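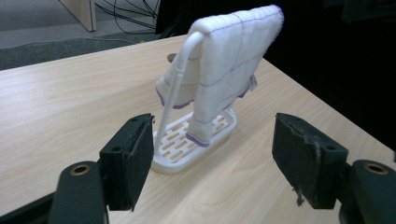
Kleiner weißer Handtuchhalter auf heller Holztischplatte

Prüfliste Zugangskontrolle mit Iriserfassung
Standort Nestlow, Eingang Lager und Nebeneingang
Gerätetyp: Lurkik Wandleser, Steuerung Lundell
Prüfintervall: monatlich, nächster Termin September

1. Gehäuse und Befestigung
Wandleser Haupteingang fest verschraubt: in Ordnung
Wandleser Nebeneingang fest verschraubt: Mangel
Bemerkung: Untere Schraube hat Spiel. Nachgezogen, Dübel beim nächsten Termin ersetzen.

2. Optik
Schutzscheibe sauber und ohne Kratzer: in Ordnung
Bemerkung: Nur mit trockenem Mikrofasertuch reinigen. Am Nebeneingang waren Schlieren von Glasreiniger auf der Scheibe, Reinigungsdienst ist informiert.

3. Erfassung
Testpersonen mit Brille, ohne Brille, mit Kontaktlinsen: in Ordnung
Erkennung beim ersten Versuch: 94 Prozent
Bemerkung: Grenzwert laut Betriebsanweisung ist 90. Fehlversuche fast nur am Nebeneingang bei tief stehender Sonne. Blende bestellt.

4. Beleuchtung am Leser
Sollwert 300 Lux, gemessen in Augenhöhe: in Ordnung
Nebeneingang: 70 Lux unter Sollwert, Mangel
Bemerkung: Leuchte über der Tür tauschen.

5. Türfreigabe und Notöffnung
Tür öffnet bei Stromausfall in Fluchtrichtung: in Ordnung
Nottaster beschriftet und frei zugänglich: in Ordnung
Verriegelung nach 10 Sekunden: in Ordnung
Bemerkung: Vor dem Nottaster im Lager stand ein Rollwagen, wurde weggestellt. Bodenmarkierung fehlt weiterhin, schon beim letzten Mal vermerkt.

6. Daten und Berechtigungen
Ausgeschiedene Beschäftigte gesperrt: teilweise
Irisvorlagen verschlüsselt gespeichert: in Ordnung
Ersatzverfahren mit Karte und PIN verfügbar: in Ordnung
Bemerkung: Zwei Konten der Firma Vlad waren noch aktiv, der Auftrag ist beendet. Konten gesperrt, Löschung der Vorlagen bis Freitag. Löschprotokoll hier abheften.

7. Aushang
Datenschutzhinweis am Leser vorhanden und lesbar: in Ordnung
Rufnummer der Störungsstelle aktuell: Mangel
Bemerkung: Am Haupteingang hängt noch die alte Nummer.

Ergebnis: Weiterbetrieb zulässig, Mängel aus 1, 4 und 7 bis zum nächsten Termin beheben.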